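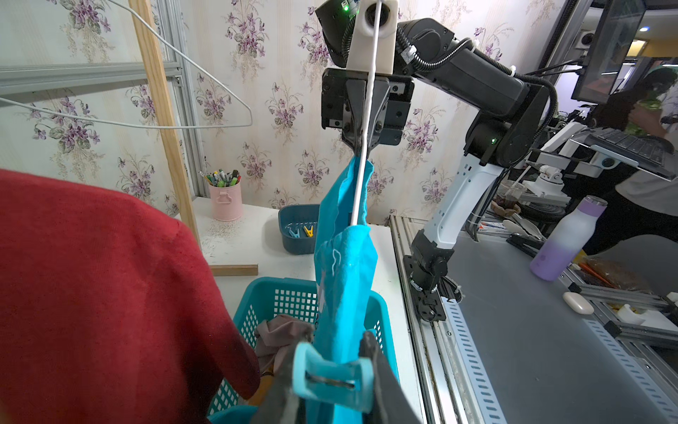
Martim Azevedo wrote that his store's card sales looked healthy all winter, and that only the returns ledger showed him what customers had really kept.

Research > Retail Economics > Calls for Participants

Call for Participants: Returns and Net Sales in Independent Stores

14 shares | 3 comments

The Ellodness Center for Retail Economics invites independent store owners and managers to take part in a study of merchandise returns. Published sales figures generally record what was sold in a given month. Goods that come back several weeks later are handled differently from one store to the next, and small retailers are seldom represented in the data. The study will measure the gap between gross and net sales in stores that have no head office to do this work for them.

A first survey, completed last year, gathered answers from 797 stores. It asked owners to estimate their returns from memory. The present study will rely on weekly records, and participation in the first survey is not required.

Who May Apply

Applications are welcome from stores that meet the following conditions:

- The business sells apparel, linens, home goods or small furniture.
- It has a physical location open to the public, with or without an online shop.
- It employs no more than 20 people, including part-time staff.
- It has been trading under its present owner for at least one full year.

Franchise locations and stores owned by a publicly traded company are not eligible. Resale and consignment stores may apply, but should state on the form how unsold goods are returned to the consignor.

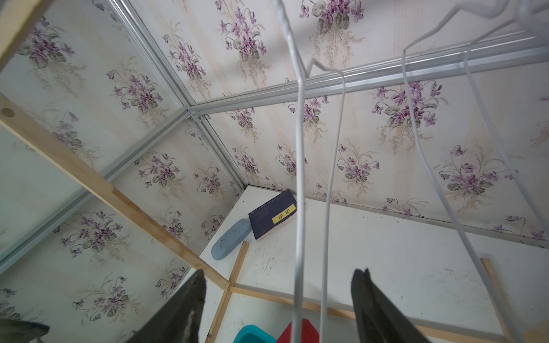
Floral paper with purple violets, cabinet interior.

What Participation Involves

Each store will keep a weekly log for 16 weeks, beginning in October. The log records the number of items sold, the number returned, the refund method, and whether the returned item went back on sale at full price. Logs may be kept on paper or submitted through Sornano, the Center's online reporting form. Stores whose registers can export a returns report may send the export instead.

One member of staff at each store should be named as the contact. The contact will be interviewed by telephone twice, once at the start and once after the final log has been received. Interviews are held between 9 a.m. and 4 p.m. Holiday closings do not disqualify a store – a week without trading is simply entered as closed.

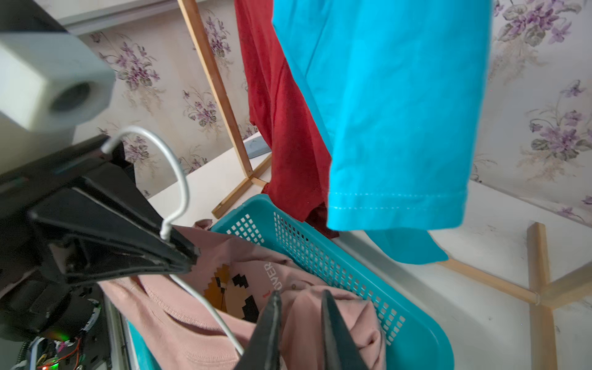 Stores that change their returns policy during the study should continue to submit logs and note the date on which the new policy took effect. Such changes are of particular interest to the research team, especially where a store begins to charge for returns or moves from cash refunds to store credit.

Compensation and Confidentiality

Participating stores receive a payment after the first interview and a second, larger payment when the last log is accepted. Funding is provided by the Ó Néill Fund. Each store will also receive a private report comparing its return rate with that of similar businesses.

Store names will not appear in any publication. Results will be reported by type of goods and by region, and no group with fewer than six stores will be shown separately. A participant may withdraw at any time by written notice.

How to Apply

Complete the application form and attach a copy of the store's current returns policy. Applications are reviewed in the order received, and all applicants will be notified of the decision in writing. Questions about eligibility should be sent to the study office before the form is submitted.

Filed under: Small Business, Consumer Spending, Research Opportunities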